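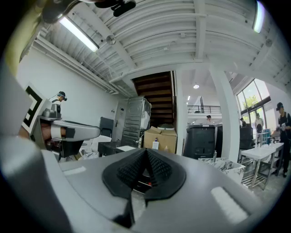
Slide 1. Gripper pad from below, with the ridged black rubber facing up.

Good afternoon, and thank you for staying after the coffee. My name is Duangjai Sriwong and I look after the grippers at Saengthong. My talk is short and it is mostly about this black pad.

(Leave the slide up. Point to the ridges first, then to the raised point in the middle.)

The ridges are very fine. When they are full of dust or dried soap, the pad still looks good from one meter away, so please do not judge it from one meter. Take it to the light and look along the surface.

Our rule is to clean the pads every 28 hours of use. We wipe with a damp cloth, then use a soft brush in the direction of the ridges. No solvent. In January we tried a solvent on two pads and the rubber became hard at the tip. I have one of them in my pocket - pass it around now.

(Wait until the pad reaches the second row.)

Next is the marker. You can see a black and white square on the left side of the slide. We clean it with a dry cloth only. If a corner is scratched or lifting, we change the whole marker and do the calibration again. Do not repair it with tape, because tape shines under ceiling lights.

Changing a pad: power off, support the finger with your hand, take out the old pad, clean the seat, press the new one in from the middle to the outside. Then close the gripper slowly, two times, and check that both sides meet.

We write every change in the log book with the hour counter. Our longest pad was removed at 697 hours. Daranee Saithong wanted to let it go to 700, but one edge had started to open and I said no. She still reminds me of this.

(If there is time: the question from Nolthorpe about spare parts. We keep up to 2 full sets on the shelf, in closed bags, away from the window.)

Last point is storage at night. Leave the gripper open, so the pads do not press on each other. The log sheet is on the table by the door, please take a copy.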